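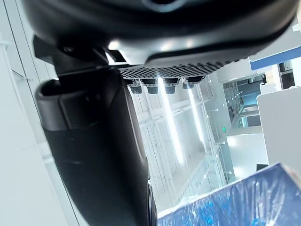
Fig. 1. Black curved housing, perforated strip underneath.

MEDIA 2: Live TV and the audience vote
Week 6 notes (Moya)

Catching up from Saturday, we lost the last half hour so some of this is compressed. Read before seminar.

1. Who decides?
Three basic set-ups for a singing contest:
Jury only. Cheap, quick, dull TV.
Public only. Big numbers, but favors whoever sings last and whoever has a big home town.
Split. Most shows now. Usually 50/50 but check the rules, they change between seasons and often between rounds.

2. Worked case: Vimesard
Regional talent show, five rounds, final in May. Semi-final phone vote only:
Act A 2,261
Act B 2,017
Act C 775
Act D 731
Top two go through. So C is out by a mile, but look at C and D. Gap is 44 votes. In a show where bottom place goes home on the night and third stays, that is the whole story.
Now add the jury. Jury had C first. Under a 50/50 split using RANKS (not raw votes) C gets 1 + 3 = 4. Jury put B third, so B gets 3 + 2 = 5. Low score wins. C goes through, B is out. Same night, same singers.
Do this one yourselves with percentages insted of ranks, jury points on the sheet from week 5. Bring the working.

3. Running order
Late slot = fresher in memory. Lines open at the start of the show helps a bit, doesnt fix it. Producers know this. See Toledo's chapter on the Drida finals, esp. the part on who gets the closing number.

4. The results show
Why stretch it? Ad breaks. Recap clips. "After the break" x 4. Time the pauses in the Flastomcombe clip, longest one is before the second name not the first. Why?

Terms for the quiz: split vote, rank method, running order, save, wildcard, recap.

Reading: Leandro Toledo, ch. 3 and first half of ch. 4. Skip the appendix.

Seminar is in Cordero, upstairs room, 10 am. Groups same as last time. Late work to me by email, not under the door.

T. Moya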